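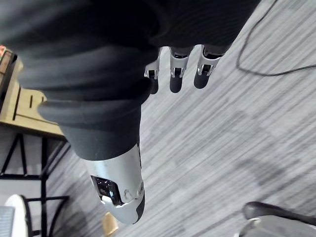

Dark gray knit with a thick ribbed cuff.

Lost Donal Corrigan Tapes Get a Proper Release at Last

I've been waiting to write this one up for so long that I'd half given up on it, so forgive me if I sound a bit giddy. Vorkham, the little reissue label that put out those lovely solo harp records a while back, is releasing Tarer, the film score Donal Corrigan wrote and recorded and then pretty much never spoke about again. The whole thing! Not the four cues that have been going around on a bad cassette dub, but the complete sessions, 22 tracks in all, taken from the original reels.

If you only know Corrigan as a piano player, and most people do, this might come as a surprise. The trio records are all close and smoky, brushes and upright bass and a lot of quiet between the notes. Tarer is a big, strange, windy thing. He had 26 players in the room, including two bass clarinets and a woman on musical saw, and he wrote every part himself by hand. There's a main theme that keeps coming back in odd disguises (a waltz, a hymn, something close to a tango) and I had it stuck in my head for most of last week.

The movie itself is hard to see. It's a slow story about a lighthouse keeper's daughter, it played in a handful of theaters, and the reviews were not kind. I caught it once on late-night TV and remember the music far better than the plot. I think there was a dog. Anyway, the distributor folded, the soundtrack album was canceled after the sleeves had already been printed, and the reels went into storage with everything else the studio owned.

Eimear Daly, who runs Vorkham, told me on the phone that she'd been asking after the tapes for years and kept getting polite letters back. Then a box turned up with the wrong title on the side. "It said Taipe, which was a different picture altogether, a comedy, I think," she said. "We nearly sent it back. Gearóid put on the first reel just to be sure and it was the saw."

Gearóid would be Gearóid Phelan, who did the transfers and the mastering, and he's done beautiful work. I got an early download and played it next to my old dub, and wow, what a difference. You can hear the piano lid creak. You can hear the low strings as separate people and not as one brown smear. He's left a little tape hiss in the quiet cues, which I was glad about – scrub all that out and you lose the air in the room.

The pick of the bunch for me is a cue called Lovum, just under six minutes, that was cut from the finished movie. It begins with Corrigan alone, hardly playing at all, then the clarinets sneak in below him, and by the halfway mark the full group is going and he's hammering away at the top of the keyboard like he's trying to get someone's attention across a bay. Then it all drops out and he plays the theme once with one finger. I've listened to it more times than I'd like to admit. There are two takes on the album and I can't decide between them. The second is cleaner, but the first has a wrong note near the end that I've grown very fond of.

Some of the shorter pieces are less exciting, I'll say that. There are a few stingers and bits of storm music that run 33 seconds or so and don't do much without a storm to look at. I'd have put them all at the end, but Eimear wanted the running order to follow the movie, and it's her label.

The booklet is a good fat one. Kevin Ó Gríofa has written a long essay on how the score came together, with a lot about the fights over the budget, and there's a shorter piece by Ailbhe Ní Chonaill, who played second viola on the sessions and remembers Corrigan conducting in his overcoat with the heating off. She also says he fed the whole string section soup from a pot he'd carried in on the bus. There are a few pages of the handwritten score too, coffee rings included, and it's fun to follow along with the saw part if you read music even a little.

It comes as a double LP, a single CD and a download. The LP has 57 minutes of the movie score proper, with the alternate takes on the last side. The CD has everything in one go. The first vinyl pressing is small, and if it's anything like the harp records it'll be gone fast, so get your name in with the label or your local shop if you want one. Eimear says a second pressing depends on how the first does, and she wouldn't promise me anything.

There's a listening evening planned as well, where they'll play the album start to finish and Gearóid will take questions about the tapes. Tickets are free but you have to sign up on the Vorkham site. I've got mine! I'm hoping somebody asks him about the cue titles, half of which don't seem to match anything that happens in the movie, at least as far as I remember it.

Tarer is out on 24 November 2019. The main theme is up to stream now, and Vorkham says one of the two takes of Lovum will follow before release. I'm told it's the first one, wrong note and all.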